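The croissant job, or how we lost most of a month to a thumb
Posted 27 May 2022

A few of you asked for the long version of what I grumbled about last week, so grab a coffee.

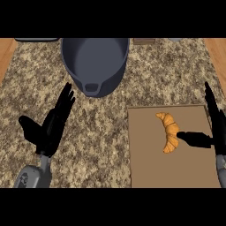 The short version is that our right thumb was lying to us. Two-handed kitchen tasks are my whole job at Trondmont these days, and the pastry one was meant to be the easy one! Pick it up off the board, move it over, done. We'd been running it in the simulator since November with hardly a hiccup, and then we updated the hand model and grasps started failing in a way I can only describe as rude. The thumb would arrive before the fingers did, shove the pastry sideways, and then the hand would close on nothing and report a lovely firm grip.

That last bit is what turned it from a nuisance into a safety ticket. A dropped croissant in a simulator hurts no one. But the same controller drives the real pair of arms down the hall, and a hand that believes it's holding something when it isn't will happily lift, swing and carry on with the next step. Swap the pastry for a jug of hot water and you can see why I went a bit pale.

For anyone new to the blog, the counter is our standard one (speckled granite, big dark bowl with the spout, tan board on the right). We keep it the same from task to task so that when something breaks we know it wasn't the furniture. The left hand mostly waits its turn in this one. It's the right thumb you want to keep an eye on, out there against the fat side of the croissant. In a healthy run I'd want to see the fingers coming in to meet it.

So, what was wrong? I blamed the pastry first. The croissant is an awkward shape, all curve and ridges, and the collision mesh we bought from Pruvost is a simplified one. I spent two days rebuilding it by hand, feeling very clever, and the failure rate didn't budge. (The new mesh is nicer though, so I'm keeping it.)

Then I blamed friction. Everybody blames friction. I ran 200 trials with the surface values nudged up and down and got a very pretty plot that told me nothing at all.

It was Ibrahim Nwachukwu who cracked it. He sat down with the logs from 484 failed grasps and lined up the commanded thumb angle against the one the model was reporting. They matched beautifully, and that was the trouble, seeing as the thumb was plainly jammed up against something and shouldn't have been able to reach the angle it claimed. After the update, the feedback channel for that one joint had been wired to the command. We were asking the thumb where it was and it was reading our own question back to us.

The fix took 26 minutes, including the argument over what to name the branch. I don't want to talk about how long the rest took.

What we've changed since, for those who asked in the comments:

Grip is no longer called good on joint angles alone. The controller now wants contact on the thumb and at least one finger before it lifts, and if it doesn't get that it opens the hand and backs off.

Every joint gets a stall check at start-up. We push it gently against a fixed block, and if the reported angle keeps sailing on past the block, the run won't start. Surnonix has had this on their arms for ages and I used to think it was fussy. Sorry, Surnonix.

The real arms stay at crawling speed for any hand model that hasn't passed the stall check, and the override for that now needs a second person. I was the one who used the override most, so fair enough.

We also went back through the older Avier tasks looking for the same mistake. One other joint had it, a wrist, in a drawer-opening task we'd shelved and half forgotten. I'm glad we looked. It would've been a nasty one to find with a real drawer and a real arm in it.

Still on my list is the early arrival of the thumb, which turned out to be its own separate problem with the closing order. I've got it mostly behaving on round things like apples. Curved pastry, not so much. More on that when I've got something to show, and if anyone has a trick for timing a thumb against four fingers on a lopsided object, the comments are open and I'm all ears!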